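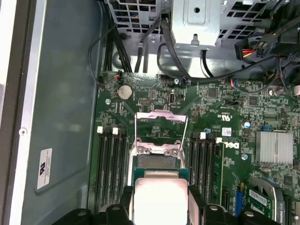

Der lange Einwurf werde in den unteren Ligen maßlos überschätzt, meinte Fumiko Aoki beim ersten Durchsehen meiner Tabellen, und wer ihn als halbe Ecke bezeichne, habe vermutlich noch nie bei Gegenwind auf einem Hartplatz gestanden. Ich fand das damals ziemlich streng. Inzwischen würde ich ihr zu großen Teilen recht geben, auch wenn ich an einer Stelle hartnäckig bleibe, und zu der komme ich in diesem Abschnitt noch.

Abb. 4: Prozessor über dem offenen Sockel einer Dell-Hauptplatine.

4.2 Einwürfe im Angriffsdrittel

Zuerst zur Auswahl. Ausgewertet habe ich 576 Einwürfe aus 25 Spielen, alle aus dem letzten Drittel des Feldes, alle aus Sicht der angreifenden Mannschaft. Einwürfe aus der eigenen Hälfte sind ein ganz anderes Thema (da geht es meistens darum, den Ball irgendwie loszuwerden, ohne dass der Trainer schreit), und ich habe sie in Abschnitt 4.1 schon kurz abgehandelt. Einwürfe, die wegen falscher Ausführung abgepfiffen wurden, sind drin geblieben. Darüber kann man streiten. Ich finde aber, dass ein abgepfiffener Einwurf eben auch ein Ballverlust ist, und in der Klasse, über die wir hier reden, kommt das nun mal vor!

Als lang zählt bei mir ein Einwurf, wenn der Ball vor der ersten Berührung den Strafraum erreicht. Ich hatte zunächst eine reine Weitengrenze vorgesehen und habe sie nach den ersten Spielen wieder verworfen. Von der Eckfahne aus kommt fast jeder halbwegs kräftige Verteidiger in den Strafraum, während derselbe Wurf von weiter hinten im Niemandsland landet, und für die Abwehr sind das zwei völlig verschiedene Situationen. Alles andere läuft unter kurz, auch der hohe Ball die Linie entlang, den man auf dem Platz wohl niemals kurz nennen würde. Die Bezeichnung ist unglücklich, ich weiß, aber eine dritte Gruppe wäre so klein ausgefallen, dass ich darüber nichts Vernünftiges hätte sagen können.

Als Erfolg gilt, wenn die werfende Mannschaft 15 Sekunden nach dem Wurf noch den Ball hat oder in dieser Zeit zu einem Abschluss gekommen ist. Fumiko Aoki hätte lieber nur die Abschlüsse gezählt. Das wäre sauberer, klar, aber dann bleibt vom kurzen Einwurf fast nichts übrig, obwohl er ja gerade dazu da ist, das Spiel erst einmal zu beruhigen. Wir haben uns schließlich darauf geeinigt, beides auszuweisen, und so steht es jetzt auch in der Tabelle im Anhang.

Nun zu den Ergebnissen. Beim Ballbesitz schneidet der kurze Einwurf deutlich besser ab, und zwar in beiden Halbzeiten und unabhängig vom Spielstand. Das hat mich wenig überrascht. Bei den Abschlüssen liegen die beiden Varianten viel enger zusammen, als ich nach all den Gesprächen mit Trainern erwartet hätte. Der SV Furnach zum Beispiel schwört auf den weiten Wurf, schickt regelmäßig beide Innenverteidiger mit nach vorn und braucht dafür gefühlt eine halbe Ewigkeit – und kommt am Ende kaum häufiger zum Schuss als der TSV Kondar, der den Ball einfach dem nächsten freien Mitspieler zuwirft und weitermacht. Dafür war in Furnach jedes Mal richtig Stimmung, sobald der Außenverteidiger sich den Ball am Trikot trocken rieb. In meine Zahlen geht das leider nicht ein.

Interessant wird es beim zweiten Ball, und das ist auch die Stelle, an der ich hartnäckig bleibe. Wenn der lange Einwurf vom ersten Verteidiger nur verlängert oder zu kurz geklärt wird, entsteht ein Durcheinander, aus dem auffallend viele der gefährlichen Szenen hervorgehen. Der direkte Kopfball nach dem Wurf ist dagegen harmlos, meistens fehlt schlicht der Druck. Eine Mannschaft, die den Rückraum besetzt, holt also aus demselben Wurf wesentlich mehr heraus. In meinem Material tun das allerdings nur wenige, und die Gruppe ist klein genug, dass ich keinen Test darauf rechnen wollte. Ich halte den Befund trotzdem für plausibel und würde ihn gern an einer größeren Stichprobe sehen.

Kurz noch zum Gegenkonter, nach dem ich auf jeder Tagung gefragt werde. Acht Mal führte ein abgewehrter langer Einwurf zu einem Abschluss auf der anderen Seite. Das klingt nach wenig, ist für die betroffene Mannschaft aber jedes Mal bitter, zumal die Innenverteidiger dann noch vorn herumstehen und der Rückweg lang wird. Bei kurzen Einwürfen habe ich solche Konter ebenfalls gefunden, sie liefen jedoch anders ab, nämlich meist nach einem verunglückten Rückpass auf den Einwerfer. Vergleichen lässt sich das nur mit viel gutem Willen, weshalb ich die beiden Fälle in der Auswertung getrennt lasse.

Was das Codieren angeht: Die Szenen wurden in Hondeo markiert, anschließend noch einmal ohne Kenntnis der ersten Wertung durchgesehen und dann abgeglichen. Uneinigkeit gab es hauptsächlich bei der Frage, wann eine Mannschaft den Ball wirklich kontrolliert. Zählt ein Pressschlag, der zufällig beim eigenen Mann landet? Wir haben ihn erst mit der nächsten bewussten Berührung gewertet, was ein paar Szenen aus der Erfolgsspalte geworfen hat. Die Partien am Donnerstagabend waren dabei besonders mühsam, das Flutlicht auf den kleinen Plätzen lässt die gegenüberliegende Seitenlinie im Halbdunkel verschwinden. Wo die Rückennummer des Einwerfers nicht zu lesen war, habe ich die Szene behalten und nur das Feld für den Spieler leer gelassen.

Offen geblieben ist der Einfluss des Wetters. Ich hatte mir fest vorgenommen, wenigstens den Wind zu notieren, und habe es in den ersten Spielen auch brav getan. Nur taugt eine Notiz wie „kräftig von links“ herzlich wenig, wenn man sie im April am Schreibtisch wieder hervorholt und nicht mehr weiß, wo man eigentlich gestanden hat. Fumiko Aokis Bemerkung über den Gegenwind kann ich deshalb weder bestätigen noch widerlegen. Ähnlich steht es um den Untergrund: Kunstrasen und Naturrasen sind zwar vermerkt, aber so ungleich auf die Vereine verteilt, dass man am Ende wohl eher die Mannschaften vergleicht als die Plätze.

Ebenfalls nicht erfasst ist, ob im Training überhaupt Einwürfe geübt werden. Die meisten Trainer haben auf meine Nachfrage freundlich gelacht. In Abschnitt 4.3 nehme ich mir die Eckbälle mit demselben Schema vor, dort allerdings mit einer strengeren Regel für den zweiten Ball.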